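Green dumplings on a Sunday

Sun 2 January. Josefina and I made dumplings again, the green ones with the thin wrappers.

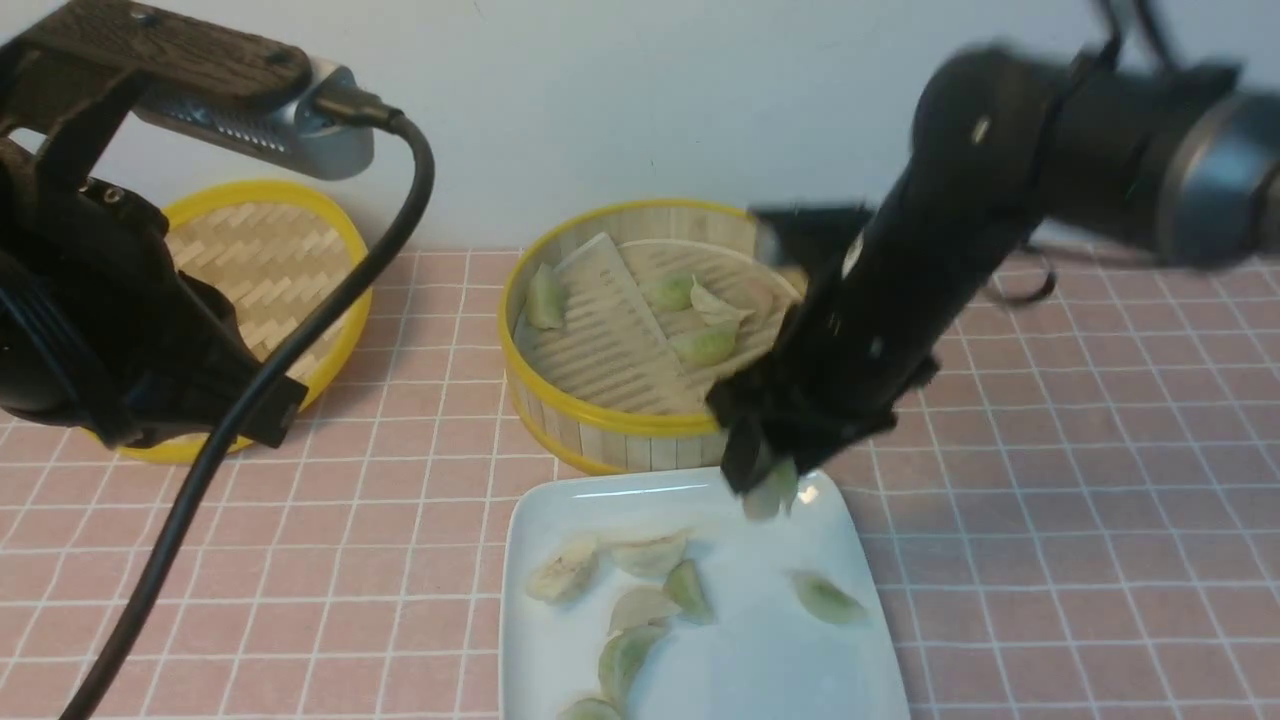 The filling

It's mostly chives this time, with some cabbage and a little tofu. In November we used spinach and didn't squeeze it enough, and the bottoms went soft. I salted the cabbage for 15 minutes and wrung it out in a dish towel. Then sesame oil, white pepper and a spoon of cornstarch. No egg.

The wrappers are wheat starch and tapioca starch with boiling water poured in. You have to work fast. Josefina rolls and I fold. Her circles are better than mine, and my crimps are better than hers, so we have stopped trading jobs.

The steamers

These are the bamboo ones with the yellow rims. I like having two, so one batch can come to the table while the next is on the stove. I put a white liner over the slats. Before I started doing that I lost a lot of dumplings to sticking, and the thin wrappers tear if you so much as look at them. Cabbage leaves work too, but they slide.

Leave space between the dumplings. They spread a bit and will glue themselves together if they touch.

Timing

Seven minutes over a hard boil, then one minute off the heat with the lid on. I had been doing 13 and that was too long. The dip was black vinegar with chili oil and a pinch of sugar.

Next weekend I want to try the same dough with a shrimp filling, if the Grimthorpe market has any decent shrimp.

Ivana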